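Old Dell tower: strip it, fix it or bin it?

Home > Help > Computers and bits of computers
Status: answered (sort of)
Views: 1,555

I have taken on an old Dell tower from an office clear-out. The office was Farkas, the place that used to do the lift certificates, and when they shut they let people carry off whatever they could lift. I could lift this, just. My back has had views about it ever since.

It powers up, the fans roar, and nothing ever reaches the screen. No beep either. I was told it "worked fine when we unplugged it", which is what everyone says about everything. I have tried two monitors and three leads, one of which I trust.

So I took the side off and laid the thing down. I know which part is the power supply because it says so at length on the label. After that I get hazy. The cables by the front bays look like something you would pull out of a plughole, and I have touched none of them.
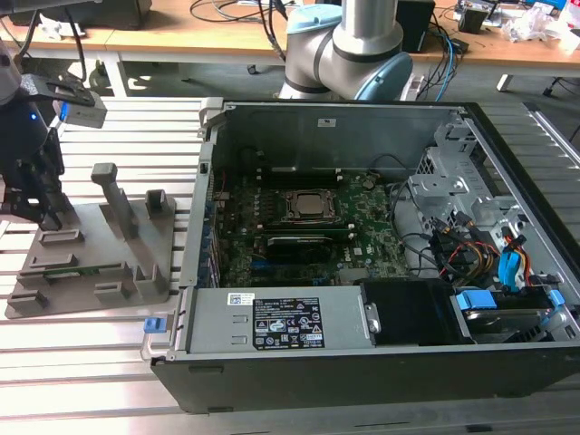 Marlina Lau

What I would like to know, in whatever order you can be bothered with:

Is no picture and no beep more likely to be memory, the processor, or the whole board? There are memory slots on both sides of the processor, and I don't know whether it minds which ones get used.

Is the processor worth taking out to look at? I have some paste, a Brunex tube left over from another job, and I am not afraid of it. I am a bit afraid of the socket.

If the board is dead, is anything in here worth keeping? I've had one offer of 5 pounds for the lot, from a man who then asked whether I would deliver.

Please don't tell me to buy a laptop. I have a laptop. This is for the shed.

3 answers

Answer from shedlight70

Memory. It's always memory. Take it out, put it back, job done. If that doesn't work buy a laptop.

Answer from Mal-soon Yeo
Marked as helpful by 94 members

I used to mend these for a living, or for something close to a living, at a shop called Jaltden, so I have had my arms in a fair few.

Unplug it at the wall, hold the power button in for a few seconds, then touch bare metal on the case before you touch anything else. Then start with the boring things.

The coin-cell battery first. It holds the clock and the settings, and in a machine that has been sitting in a cupboard it may well be flat. It costs next to nothing. If the machine ever does start and tells you it is January 1, 2010, you will know why. A flat one doesn't usually stop a picture appearing, but a muddled set of settings can, and taking the battery out for ten minutes clears them.

Then the memory. Take all of it out and switch on. A healthy board with no memory will normally complain, by beeps or by lights on the front. Silence is a bad sign, though check it has a speaker to complain with. Then try one module at a time. And yes, it does mind which slots you use -- there is an order, and it's in the service manual for your model, so look that up before you start guessing.

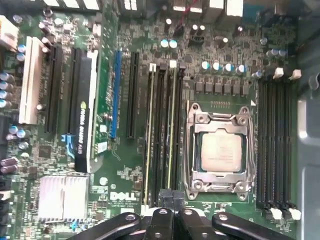 Processors hardly ever die of old age, so I would leave that until you have done the memory. Sockets are another matter. Wherever the pins live, on the board or on the chip, they bend if you so much as sneeze. With the metal frame up, the chip is only sitting there, so lift it straight up by the edges and don't slide it. Look across the pins with a torch at a low angle. One that catches the light differently from its neighbours is your culprit. If they all look the same, put the chip back the way it came out, close the frame, and use a blob of your paste the size of a small pea. People use far too much. I once cleaned up a board that had been iced.

As for the cables, leave the tangle be but push each plug home at the board end. Half the dead machines I saw in March every year had been moved by someone doing a spring clean.

If it still won't show anything, the board is the likely one. Keep the memory and the processor, and the power supply only if you've tested it. Don't open the power supply.

Answer from Bitaveo_Parts

We buy memory in any condition. Message us for a price. Collection only.

Comment from Marlina Lau

Battery out, memory out, switched on: it beeped at me! A horrible noise and I was delighted. Put one module back and now it doesn't beep but still no picture. Trying the other one after tea. Have told the 5 pounds man to hold on.

Comment from Mal-soon Yeo

Beeping is good. Try the same module in a different slot before you swap it, and write down which is which or you'll be there all night.

Comment from shedlight70

Told you it was memory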